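Kevell College robotics club reaches garment-handling final

Students from the robotics club at Kevell College have qualified for the final of the Skaluneck Challenge, a competition in which school and college teams teach machines to carry out household work. The final will be held in December at the Arsenault Centre.

The club entered the garment-handling category, in which clothes must be picked up, straightened and folded on a soft surface. Members have spent the term recording demonstrations with a hand-held gripper, working on beds and sofas at home as well as on the benches in the engineering block. The collection now stands at 1,779 recordings, of which 237 concern jackets and coats – the group of items that teams have found hardest in previous years.

A total of 109 teams took part in the qualifying round. Kevell was placed fourth and is one of two colleges in the region to go forward. Gilex, a local engineering firm, has agreed to meet the club's travel costs.

The college congratulates all the students involved and thanks the families who have made rooms available for the work. Students in any year who wish to join the club may do so at the start of next term. Meetings take place in the engineering block at 4 pm, and no previous experience of programming is required. 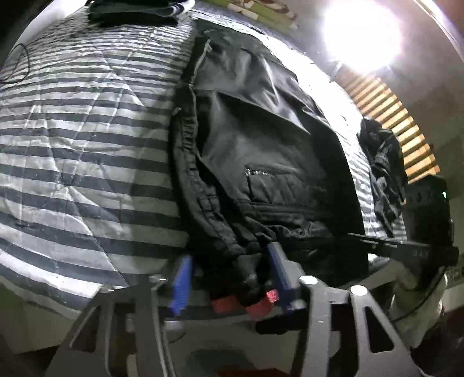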